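From: Ibrahim
To: Trellirthorpe money talk list
Date: 9 October 2024
Subject: Re: adjustable loan resetting in January - refinance or sit tight?

Hi everybody,

I meant to write a quick reply to this and it got away from me, so get a coffee first. I'm quoting the part I'm replying to and leaving the rest of the thread in the archive.

> Our five-year fixed period runs out in January and after that the rate
> moves once a year. The lender's letter gives an "estimated" new payment
> that is $276 a month more than we pay now. We have a quote to refinance
> into a fixed loan, but the closing costs made me wince. Everybody at work
> says rates are coming down so just wait. Is that crazy? Also, what is a
> margin and why is it in bold on page 2 of the letter?

Not crazy at all! We went through the same thing with our own adjustable loan from Dranow, and I made most of the mistakes you can make, so let me go through them in the order you'll probably need them.

1. Find the margin, the index and the caps

Your new rate is an index (a published market rate that moves around) plus the margin (a fixed number the lender picked when you signed). The margin never moves. That's why it's in bold, and it's also why a central bank cut doesn't land in your payment the way the news makes it sound. The index follows the market, and the market has often guessed the cut weeks earlier. I remember being so pleased on the day of a cut and then seeing my index had barely budged.

Then look for the caps. There's usually one for the first reset, one for each reset after that, and one for the life of the loan. Mine were on a separate page I'd never read. Write down the worst case for the first reset and see if you could live with it for 12 months.
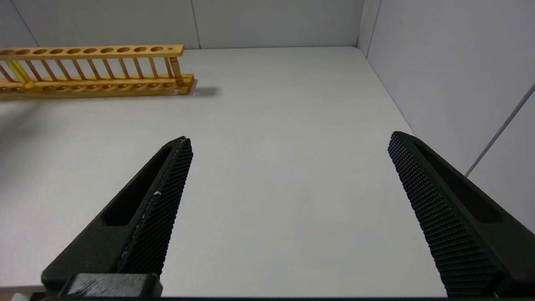 2. Check which date they use

The letter says "estimated" for a reason. Most of these loans take the index from a set number of days before the reset, and it's in the note you signed, usually a line or two under the margin. In ours it was 45 days, so a January reset was really decided in the fall. If yours is similar, you have less waiting time than your coworkers think. Call and ask for the exact lookback date, and ask them to put it in an email. The first person I talked to at Dranow gave me the wrong one (nice about it, but wrong).

While you have them on the phone, ask if they'll do a modification of the existing loan to a fixed rate. Some lenders will do this for a flat fee if you've paid on time. Ours wanted $375 and no appraisal, and I only heard about it by complaining. It wasn't the best rate out there, but next to a full refinance the upfront cost was tiny.

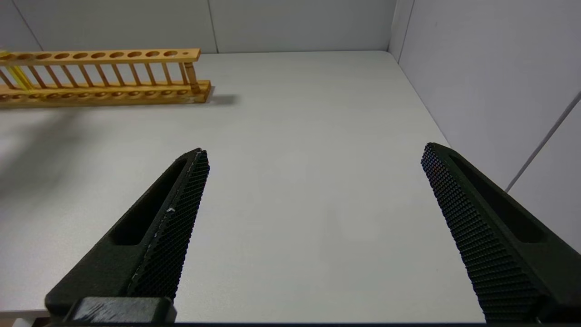 Gripper, open, over a white tabletop.

3. Do the break-even on the real difference

This one trips people up. Take the closing costs and divide by what you'd save each month, but compare the refinance to what the adjustable loan is going to cost you, and leave the old payment out of it. The old payment is going away no matter what you do. I had a spreadsheet built on the wrong number for a whole week and it talked me out of a perfectly good offer.

When I fixed it, our break-even came out at roughly 16 months. We plan to stay put a lot longer than that, so it was an easy call. If you think you might move in the next year or so, it may well go the other way. Be careful with "no closing cost" offers too - the costs are in the rate, or they get added to the balance. I ran ours through the Grokero calculator with the costs rolled in and then without, and I liked the second version better, though it did mean a lean couple of months.

One more thing, and I feel strongly about this: don't restart at 30 years without looking at the total interest. Ask for a term that matches what you have left. The payment looks less pretty but you aren't paying for those first years all over again. 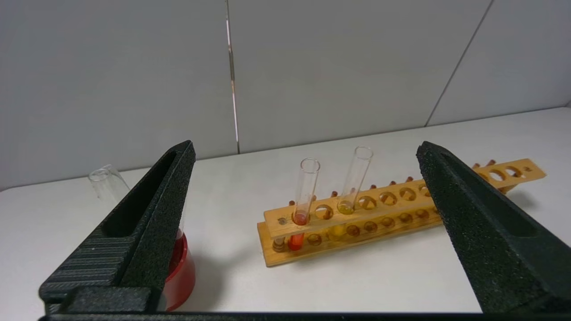 Black gripper fingers, with a rack and a light grey wall behind.

As for waiting for lower rates... I can't tell you, and your coworkers can't either. What I did was ask myself which mistake I'd mind more: locking in and watching rates drop, or waiting and watching them climb. The first one you can sometimes fix with another refinance (check for a prepayment penalty!). The second one I would have lost sleep over. If you have a good cushion in savings you may feel totally differently, and that's fair.

Could you post the margin and the caps when you find them? Leave off the loan number, obviously. And if anybody else on the list has had a fixed-rate modification lately, I'd love to know what fee they quoted you. Mine may be out of date by now.

Ibrahim
Trellirthorpe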